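Home | Jobs | Workshops | Contact

Bench help wanted - desktop refurb, Aravena workshop

Statix needs 3 people for the January batch. Old office desktops, mostly towers, opened up, cleaned out, sorted, put back together. Part time, mornings or afternoons, your pick. Up to 1000 machines to get thru, so we need folks who like repetition.

You should be OK with screws, cable bundles and dust. Know a memory slot from a PCIe slot. Steady hands around bare CPU sockets - bent pins are our biggest loss. No certificate needed. If you've rebuilt your own PC, thats plenty.

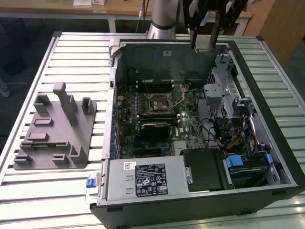 Dell tower on the bench, side panel off, CPU socket open.

Training is two paid days with Dardo Villalba. He'll show you power supplies, drive carriers, heatsinks, then you get a bench of your own. Wrist straps and tools supplied. Bring closed shoes. Lockers on site, parking out back, coffee is free but not great.

Pay is hourly, same rate for everybody, overtime only if you want it.

To apply - short note to Imogen Bloxham at the front desk, room 1130. Say what you've taken apart before and which hours suit you. No resume neccessary. Apply by 26 August 2026.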